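Features > Technology > Robotics

Two Arms, One Table and a Lot of Clutter

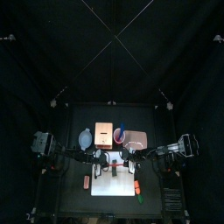
Shiyu Xia wanted to know how much a robot learns from the things it isn't asked to touch. Most two-armed systems are trained on a clean table, with only the objects the job calls for. Move them to a messy one and they start making mistakes.

Her group at the Stimthorpe lab, led by Leopoldo Manríquez, tested this over the summer. They recorded 1026 demonstrations of short two-handed tasks, each one performed by a person steering both arms. In 500 of them the table held only what the task needed. The rest were done with other household items left out, and those items were changed between sessions.

The two sets were then used to train separate copies of the same control program. To keep things fair, the cluttered set was cut down to 500 as well. Each copy got 391 attempts on tables it had never seen.

The copy trained on clean tables finished fewer than half of its attempts. The one trained with clutter finished 314.

"I expected a gap, but a smaller one," Xia says. "We ran the first batch again in October to check that nothing had come loose on the left arm."

The failures were of different kinds. The clean-table program often reached for the wrong thing at the start and never recovered. The other one usually picked the right object and then lost it later, most often when both grippers had to close on it together. Timing between the arms is still the weak spot, and adding clutter did little for it.

Fathima Cassim, who wrote the scoring rules, is careful about what the numbers cover. All the attempts used the same lighting and the same pair of arms. A second site at Tridby will repeat the tests next year with a different table and its own set of objects.

Manríquez would also like to know how little clutter is enough. Setting up the extra items added several minutes to every session, and the operators complained about it. Cassim has started sorting the recordings by how many spare objects were on the table, a job she expects to finish before the Tridby tests begin.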